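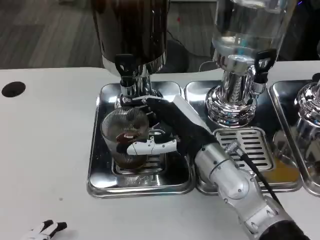
The hotel breakfast buffet opens at six, and by ten past there is already a line for the waffle iron. I have stood in that line in more towns than I care to list, and I have come to believe that a person's character is fully formed by the time they reach the batter.

Take the juice. At the Hurasitz, a business hotel off the ring road, the glasses hold four sips. A grown adult will fill one, drink it on the spot, look left and right, and fill it again. Everybody does it. The glasses stay small, and the guests keep circling back like pigeons.

The Nadolier went the other way. It put out tumblers the size of flower vases and charged 12 dollars for breakfast, which used to come with the room. I watched a man in bicycle shorts make the 12 dollars back in melon alone.

Then there is the toaster, the conveyor kind, which has two settings. Once through gives you warm bread. Twice through gives you roofing material. I have seen strangers bond over that machine -- one of them bending down to peer inside, the other holding the tongs -- and I have seen a marriage get very quiet in front of it.

My favorite is still the Muriithi, a guesthouse with six tables and no buffet at all. You sit down. An egg comes. If you want another egg you have to ask for it, out loud, in front of people. I was there for a week in August and never once had the nerve.

The big places know all this, of course. The Inanis opened its tower in 2000 with a breakfast room that seats more people than my high school did, and the pastries are at the far end, past the fruit, past the oatmeal, past a whole counter of seeds. You are meant to reconsider along the way. I took a bowl of seeds last time, carried it the full length of the room, and set it down next to the danishes so I'd have both hands free.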